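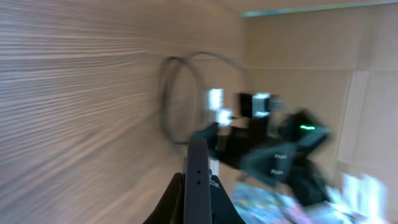 Home > Advice > Hot water > Questions

Hard water and hot water cylinders: your questions
10th July - by Amra Kadrić
Shares 7 | Comments 3

What is limescale, and why does it settle in the cylinder?
Hard water carries dissolved calcium. When it is heated, part of that calcium comes out of the water as a chalky solid and sticks to whatever is hottest. In a cylinder that means the immersion element or the heating coil first, then the base. The layers build slowly. A pale wooden panel with its bands of cream and tan gives a fair idea of how a thick piece of scale looks when snapped across: lighter and darker lines, laid down one after another. The harder the water and the higher the temperature, the faster they form.

How do I know whether my water is hard?
Your water supplier will give a figure for your postcode, normally in milligrams per litre of calcium carbonate. Our own test at the Wolerville workshop gave 326, well into the very hard range. Test strips are good enough for home use. Take the sample from the kitchen cold tap, as this is normally fed straight from the main.

What are the signs of scale in a cylinder?
Longer heating times, a rumbling or popping noise while the element is on, and less hot water than before. An element that fails early is another. Low flow at one tap only is more likely to be a blocked tap outlet or a worn valve, so check those before blaming the cylinder.

What temperature should the thermostat be set to?
Stored hot water should be kept at 60°C or a little above. Going much higher makes scale form faster and increases the risk of scalding. Do not turn the cylinder down below 60°C to avoid scale, as bacteria can grow in lukewarm stored water. If the water at the basin is too hot, ask about a blending valve.

Can a cylinder be descaled?
Sometimes. An immersion element can be taken out and the loose scale removed from the base through the opening, provided there is access. The supply has to be isolated and the cylinder partly or fully drained. Coils are harder to reach. We use an acid cleaner on these only where the cylinder maker allows it, and flush the cylinder fully afterwards.

Can I change the immersion element myself?
We advise against it. The circuit must be switched off and proved dead, and an old element can be seized in its boss. Forcing it can tear a copper cylinder. On unvented cylinders the work must be done by someone qualified for them - the safety controls are not optional.

How long does descaling take?
Allow nearly 3 hours for a cylinder with good access. Hrvoje Kolev or Chun-yin Man will look at the cupboard first and tell you if shelving has to come out. Please clear it before the visit. The water will be off for most of that time, so fill a kettle and a bucket beforehand.

Will a softener remove the scale I already have?
It stops most new scale from forming. Old scale may thin out over a long period, but we would not rely on this where the element is already coated. Have the cylinder cleaned first, then fit the softener. We install two models, the Ginano and the larger Urneo. Both need a drain, a power socket and regular salt.

Should every tap be softened?
No. We leave one unsoftened cold tap in the kitchen for drinking and cooking. Outside taps are normally left off the softener as well, to save salt.

What about magnetic or electronic conditioners?
They do not remove calcium from the water, so a hardness test reads the same before and after. Results vary from house to house. We do not fit them in place of a softener.

How often should the cylinder be checked?
Unvented cylinders need a yearly service. For vented cylinders in a hard water area we suggest looking at the element every 2 years. Most of our regular checks are booked for April, and places in the Begović area fill early. Ring the office and ask for Ankica Milošević, and have the make and capacity of the cylinder to hand. Both are normally printed on the label.

Previous | Next | Back to Hot water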